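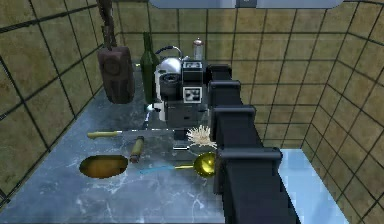 4. Recording your first demonstrations in the kitchen world

By now you should have Merkilov installed and the kitchen world loading without a red banner. If you still get the banner, go back to section 3 and redo the licence step. I've skipped it twice myself and lost a morning each time.

In this section you drive the arm yourself and save each go as an episode. The learner in section 6 copies whatever you give it, so take your time (and have a cup of tea first, I mean it).

Before you start

Plug in the hand controller before you open the recorder. Do it the other way round and Merkilov will happily record an arm that never moves.

4.1 Open the recorder from the Session menu and pick "Kitchen, counter view". You'll be looking along the arm towards the back wall, with the gripper end up by the black appliance and the ladle lying beside the arm.

4.2 Type an operator name. Use your own, please! Lợi Khúc and I once shared a login and we still can't tell whose episodes are whose.

4.3 Write the task line. One plain sentence, one job: "Pick up the ladle by its blue handle." I keep the colour in, as the bowl end is gold and I want the learner to know which end I mean. Don't write "tidy up the counter". I tried that and every episode came out as a different job.

4.4 Press Home and wait for the beep.

4.5 Press Record, then do nothing for a second or two. That still bit at the beginning is useful later when you line the episodes up.

4.6 Drive to the object. Go slower than feels natural. I like to come in from above, stop, straighten up, then go down. Styliani Panagiotou sweeps in from the side and hers train perfectly well, so pick whichever suits your hands and stick with it for the whole batch.

Caution: watch the arm's side brackets as well as the gripper. They stick out further than you expect, and it's very easy to be staring at the ladle while a bracket shoves something else along the marble. If that happens, stop and mark the episode "Bumped".

4.7 Close the gripper, lift clear of the counter, hold still, and press Stop.

4.8 Choose a label: Good, Missed or Bumped. Do it straight away. Keep the Missed ones, we use them in section 7.

4.9 Press Shuffle and go again from 4.4. Shuffle moves the loose objects and leaves the walls and the counter alone.

Note: my first batch for the ladle was 39 episodes and it wasn't enough. The learner would get to the handle and then dither. With 162 it settled down nicely. Start with the smaller number anyway and run the quick check in section 5, so you find out early if your labels are in a mess.

Note: thin things are harder than they look. The knife lies flat on the marble, so leave it until you've got the ladle working. Jairo Huamán does all his practice on the short golden-brown cylinder, which I find fiddly, but he swears by it.

Caution: don't change the camera halfway through a batch. If you must, close the batch and start a new one. Merkilov won't warn you, and the learner will treat both views as the same.

Taking breaks

I stop after 11 episodes and walk about for a bit. My driving gets sloppy after that and I can see it in the playback, lots of little wobbles near the end.

If the recorder freezes on "Saving", leave it alone for a full minute before you kill it. Version 9 writes the episode in one lump at the end. Anything lost is properly lost, so just record it again.

Next is section 5, where you play the batch back and throw out the bad ones.

Last updated: 6/11/19

Related pages
Installing Merkilov and the licence step
Setting up the hand controller
Checking a batch before training
Using your Missed episodes
Moving episodes from Mikby to Merkilov
Task lines that worked for us, by Maritza Llanos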